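The Ice Is Extra

Flarlow would like to rent you a bartender. The brochure calls it the Perrin service, and for a monthly fee you get two arms, two tablets to boss them around with, and a promise that your lounge, hotel lobby or ambitious den will never again wait on a drink. I run a bar with 17 stools and one temperamental ice machine, so I'm squarely the person they're after, and I have been thinking about the offer since it arrived in December.

I'll say up front that I went in hoping to be rude about it. I've had a soft spot for hating bar gadgets ever since a firm called Bostska sold me a pour counter that billed my customers for foam. But I've come around to a more annoying position. I think the thing is interesting, and I think they're selling the wrong half of it.

The pitch is all about the pour. I can teach a 22-year-old to pour in an afternoon. What takes up a bartender's night is everything on either side of it: getting the glass where it ought to be, cutting the lemon, finding the scoop, putting the cups back on the rack. It's small, fiddly work with small, fiddly objects, and it's hard on the wrists.

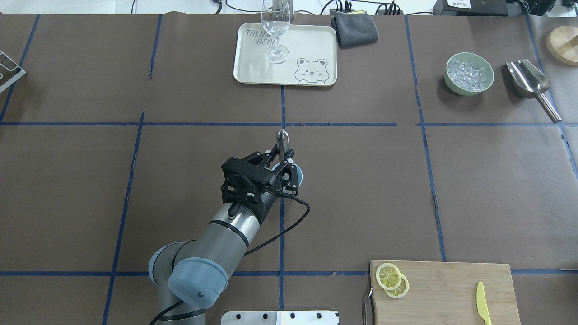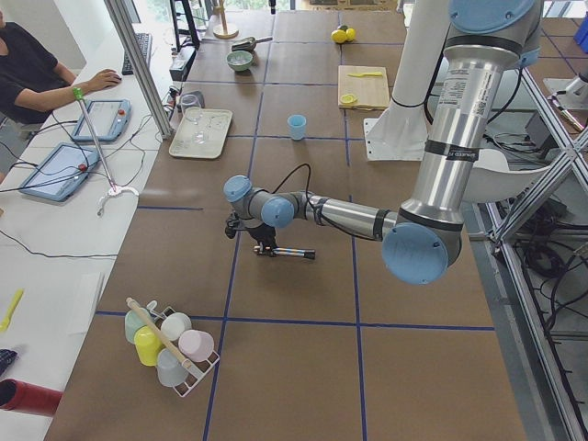 Cups, citrus and a taped-off table.
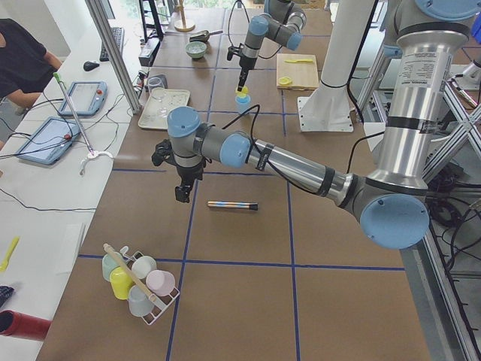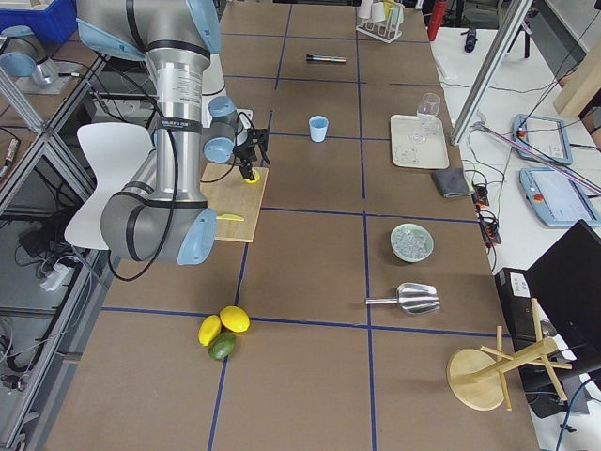 So if I were writing the brochure, I'd lead with the lemons. I would pay good money for something that did my garnish prep while I was on the phone with the beer distributor. I'd pay a little more if it did so without telling me about its band. Flarlow gives prep one paragraph, on the back, under the warranty.

Then there's the price. The base rate is $424 a month, which sounds fine until you reach the setup fee of $1000 and a "menu update" charge of $49 every time you want a new drink. I change my specials when I get bored. By spring I'd be paying a robot more for its creativity than I've ever paid a human, and the human came up with the drinks.

The rival outfit, Dredereo, charges by the drink and throws the menu in. I haven't tried theirs. Their salesman called me "chief" in two separate emails, so it may be a while.

My advice to Flarlow is to sell a prep-only plan, drop the menu charge, and leave the talking to those of us who can't stop. I'd sign up for a trial. I'd keep my own hands on the whiskey.

Posted 1/22/21

Comments

barback4life: Wait till it has to deal with a guy who wants "something fun, not too sweet."

quietpint: We had a foam counter too. It's a doorstop now and it's very good at that.

lou_in_the_back: Does the monthly rate cover repairs? Didn't see that mentioned.

stoolnumber9: If it cuts limes I'm in. I've got the scars.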